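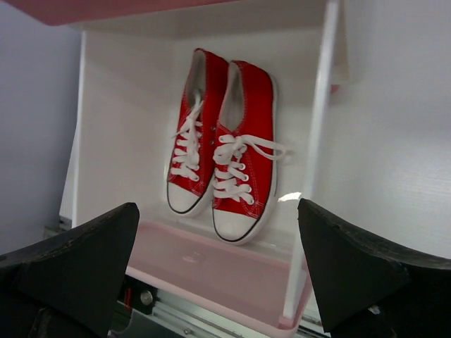 I've been arguing about shoes by the front door for most of my adult life, and I've finally worked out which side I'm on. I'm against the pile. You know the pile, it starts as one pair kicked off on a rainy evening and by April it's a reef. What changed my mind was standing my shoes up instead of laying them flat, toes down and leaning on the back wall of the compartment, the way the red canvas pair sits on its pale pink tray. It looks a bit like they've been sent to the corner, I'll admit, but you can grab them by the heels in one go and you don't have to bend down and fish around for the second one.

Now, I know there's a camp that says shoes have no business in a drawer or a cubby at all. They're outdoor things, they say, they belong outdoors or on a mat. I lived by the mat for years. We had a big bristly Drekby mat that was meant to take the whole household's footwear, and what it took was the whole household's footwear plus the mail, a bike pump and a dog lead. A mat has no edges. Anything without edges in my house gets bigger.

Then came the rack phase. I bought a Tendel rack, the tall kind with the angled rails, and paid $275 for it, which I still think about when I'm trying to fall asleep. It was a lovely object. It held 38 shoes if you believed the box, and we don't own 38 shoes, so every empty rail turned into a place to hang a scarf or a wet hat or a bag of bags. And everything on it was on show! You'd open the front door to the courier and there was your entire history of bad footwear decisions, lined up at eye level.

So I've come down in favour of small, closed and plastic, and I know that's not a fashionable position. The decorating magazines want you to have a bench in pale timber with a woven basket under it. I've had the woven basket. Grit goes into a woven basket and never comes out, it just works its way down into the weave and sits there until you move house.

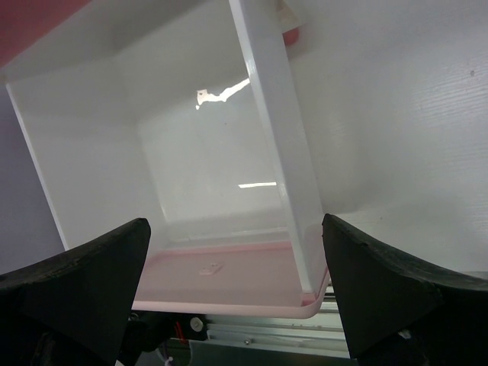
Plastic gets a bad rap in general, I reckon, and in the hallway it's undeserved. People talk about it as if it were the cheap choice you make until you can afford the good one, when for anything that's going to meet mud it's the good one already. Give me smooth walls, milky and glossy, with a pale pink base and a raised lip running round it, and I'm happy. There's nothing for the dirt to hang on to. The lip is the part I'd fight for. Sand stays behind it, and when you've had enough you carry the lot outside and tip it on the garden, then give it a wipe with a damp cloth and that's your housework done.

My other half calls this the lunchbox school of interior design and isn't wrong. But it does mean you can sort of see what's inside without it being on display, a blur of colour through the side, and that suits me right down to the ground. I know which drawer has the runners in it and the courier doesn't.

The bit where I lose people is the number. I think every person in a house should get one drawer by the door, and what doesn't fit in it lives in the bedroom. That's the entire policy. It went down like a lead balloon at our place. There was talk of seasonal exemptions (gumboots, mostly) and I held out for about a month before the gumboots won their own tub on the back step. Fair enough too, a gumboot in a shallow drawer is asking for trouble.

Canvas shoes are the ones that fit this life best, I've found. They're soft, they squash down a bit, they don't mind being shoved in sideways when you're running late 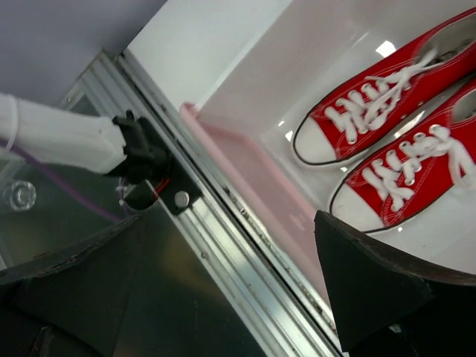

– and if you tuck the laces inside before you shut the drawer, you won't have one caught in the runner every second morning. I learnt that with a good pair of white laces that came out with a grey stripe across them. My neighbour swears by stretchy laces you never have to tie, and they do solve it, but they make every shoe feel like a slipper and I can't get on with them.

I had a go at a Zodell cabinet after the rack too, the flip-down sort that hangs flat on the wall. Very slim, very clever, and you have to feed your shoes into it like letters into a postbox. Anything chunkier than a ballet flat had to be argued with. It went to my sister's flat, where it holds umbrellas, and everyone seems much happier. I did also look at the Dumitrescu bench that gets recommended all over the place, and it may be brilliant, but it was wider than my hallway and that was the end of that romance.

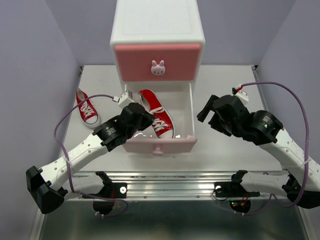 Doesn't the drawer get smelly with the shoes shut up in there? It can, if you put them away damp, so leave them out on some newspaper overnight and put them in the drawer the next morning.

I'd go further on the damp question, because it's where most of the complaints I hear come from. People shut wet sneakers away and then blame the storage. I leave ours by the back door with the tongues pulled forward, and when it's been properly bucketing down I stuff the toes with the local paper. If a drawer does get a bit ripe, it comes out and goes under the laundry tap with a squirt of dish soap. Try doing that with a pale timber bench.

I do get that some of you love the look of boots lined up along a wall, and in a big old house with a proper mudroom I might be one of you. Mine's a rental with a hallway you could cross in 2 steps. We each have our drawer, the gumboots are out the back in their tub, and the Tendel rack is in the shed holding paint tins, if anyone wants it.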